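3.2 What people told us about air in small rooms

I'll admit I went into the Drekdale survey thinking the answers would be all about dust. We mailed 1,000 households and got 453 forms back, and what people wanted to talk about was smell: frying, wet coats, the neighbor's cigarettes. A purifier was the usual fix, and most of them sat wherever there was a free outlet (Figure 4).

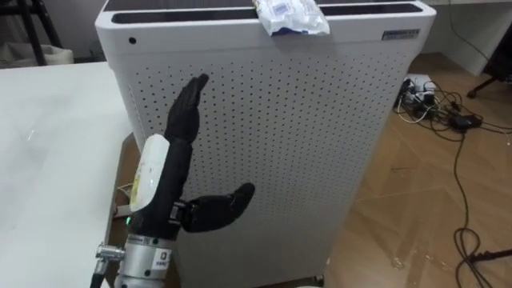

Figure 4. Air purifier with a perforated front panel; a crumpled snack bag rests on top.

Of those forms, 342 came from people living in one or two rooms. I really love this group! They wrote in the margins, they drew little floor plans, and they told us exactly when they open a window and for how long.

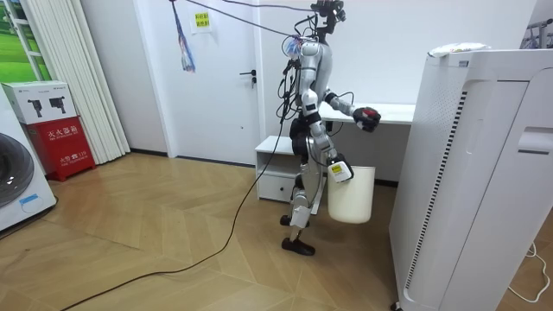

One respondent from Bruvport wrote that she'd stopped trusting the light on her purifier and just goes by her nose when she gets home, and that she'd rather have a window that opens all the way.

I found that note more useful than our question on filter changes, which people read in all sorts of ways (my wording, sorry). 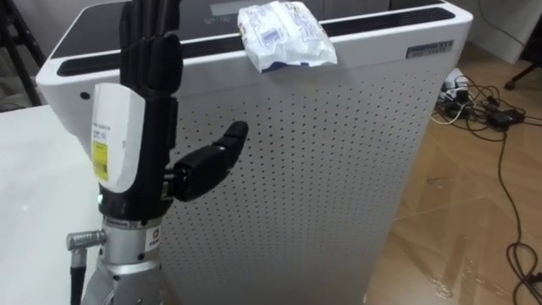 Figure 5. Robotic hand, upright, with a perforated panel behind the thumb.

We ran a second round in July in the Van Loon buildings, with the filter question split in two. It went much better. Almost 85 people there kept a smell diary for us, using the Inell scale,
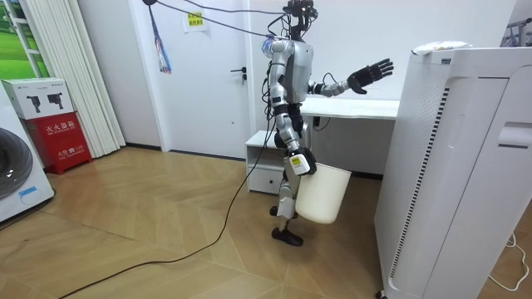 and the evening entries were the strongest by far, mostly right after cooking. I come back to those in Section 4, where I set them next to the window times.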